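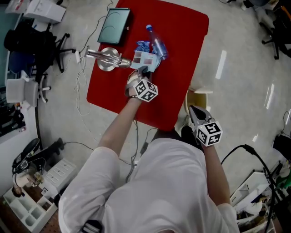 Dear Agnese Pärn,

Thank you so much for your patience while we got the May figures together, and for the kind note you sent the whole team at Andby. I'm glad to say the sleep and fertility study is coming along nicely. We now have 897 couples enrolled across the 3 clinics, and Hudport, which had such a slow winter, has quite caught up (the evening appointments made all the difference!).

Sleep diaries are coming back well filled in, though a few of the night-shift workers find the bedtime question confusing, so Jianguo Feng has reworded it and Vuorinen will try the new version first.

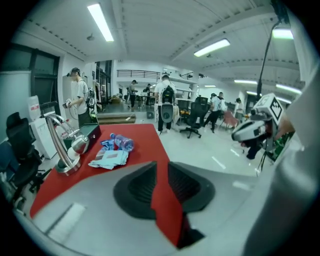
Water bottle and chrome stand on the red-covered table.

Blood samples are a little behind, I'm afraid. The lab has 4 batches still to run, and I would rather wait for those than send you half a table. We have spent slightly less than planned on travel and would like, if you agree, to move the difference to postage for the follow-up packs.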